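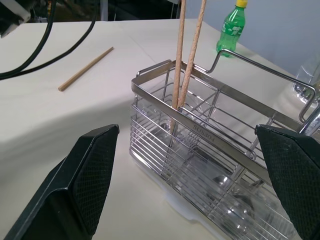
**Edum_bench** wrote:

Small update on my gripper build. I work on it at home in the evenings, and since April the arm is good enough to pick up chopsticks and put them in the wire basket. From 30 tries yesterday, 16 were good. The lost ones are almost all the same case: the stick lies flat on the table and the fingers close too high.

Pads are the diamond pattern ones. I am thinking to change them for soft foam. Opinions?

---

**plollthorpe_dan** wrote:

Don't touch the pads. If it closes too high, foam will only hide it. Your table cover has folds, so the height is different in every spot. Tape it down flat and run the same test again.

---

**jaramillo77** wrote:

I disagree a bit. Squared tips are bad for thin round things, I had this on my Allov arm. I filed the lower edge at an angle and it could go under a pencil. Foam, no – it tears after one week.

Also the basket is shiny steel. Do you use depth from the camera? Mine sees holes everywhere on polished wire.

---

**Edum_bench** wrote:

No depth, only the color picture, so the shine is not a big trouble for now.

I taped the cover at the corners and did 11 more tries with flat sticks. Two misses. So the folds were a big part of it, thank you. I will still print one pair of tips with the angled edge, because I am curious.

---

**jaramillo77** wrote:

11 is too few to say it was the folds. Do 30 again with the old tips before you print anything.

---

**plollthorpe_dan** wrote:

Agree with that one. And write down where on the table the misses are.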